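Sorting the winter stuff in July, because apparently that's who I am now

Friday, July 31, 2026

Quick one tonight, dinner's in the oven and I have maybe 30 minutes. A few people asked how the closet thing is going. Slowly. Very slowly. But going.

So back in May I said I'd get every sweater, scarf, coat and mystery mitten out of the hall closet before the hot weather. Did not happen. Started it, found the box of old letters, sat on the floor and read letters till midnight. Closed the door. Forgot about it for weeks.

What got me moving again was moths. One moth. Tiny, beige, sitting on the door frame like it paid rent. I read up on them that same night and didnt sleep great. It's the larvae that eat your clothes, not the flying ones, and they like dark corners and anything wool that's been worn and put away with a bit of sweat or food on it. Which describes my entire closet. 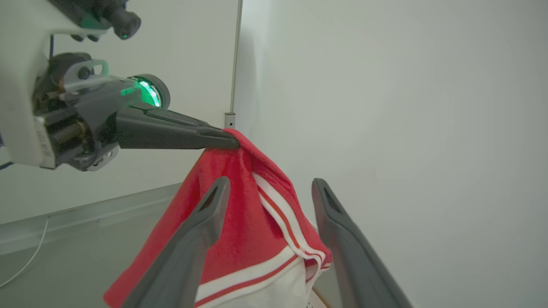
My rule for this round was wash first, decide later. Everything wool got a cool hand wash in the tub with the gentle stuff, rolled in a towel, laid flat on the spare bed. Coats went to the cleaners on the corner, 7 days and a bill I'd rather not talk about. Fleece is the easy one. A soft red thing like that, hanging in those loose folds, I don't worry about at all, moths mostly leave synthetics alone and it goes in the machine on cold with no softener. Softener makes fleece go flat and sad. Learned that the expensive way with a gray pullover I loved.

Then the deciding. Ugh. Nouhaila Ghoneim came over to help, meaning she drank my coffee and said "when did you last wear it" over and over until I cracked. She was right every time. The green coat from Jusgate, gone. Two scarves I bought on the same trip, same color, gone (kept one. fine. kept both). The Fladska cardigan with the hole in the elbow stays, I'm going to darn it, I have the yarn and everything. Nouhaila laughed out loud at that.

A thing that helped, sort by what you have to do next and forget about what the item is. I used to do a sweater pile and a scarf pile and then you just have neat piles and no progress. Now it's wash, mend, give away, store. Each one gets a basket or a bag. When a basket's full I deal with it the same day or it turns into furniture.

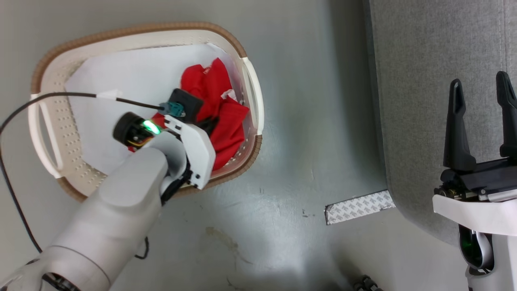 Red one in the basket, paper underneath.

Storage. I'd been using those thin plastic covers from the cleaners, and you're not meant to, they trap damp. Got some zip cotton bags from Bandico and they're ok, zippers a bit stiff. Cedar blocks in the coat end, and you have to sand them now and then or they stop smelling of anything. Lavender smells nice. Jury's out on whether moths care.

Also vacuum the closet. Edges, corners, that crack where the carpet meets the wall, under the shelf. Then empty the vacuum outside right away. I did it twice and found a button from a coat I gave away years ago, so now I own a very nice button.

Still to do: boots, hats, the top shelf I can't reach without the step stool that wobbles. The bag for Tawfik (the thrift store by the bus stop, they take coats all year) is packed and by the front door, where I have tripped over it 2 times since breakfast. It's going tomorrow. Definately tomorrow.

If anyone has a good way to store wool hats without squashing them pls leave it in the comments. Mine all come out shaped like pancakes.

Ok the oven timer's going.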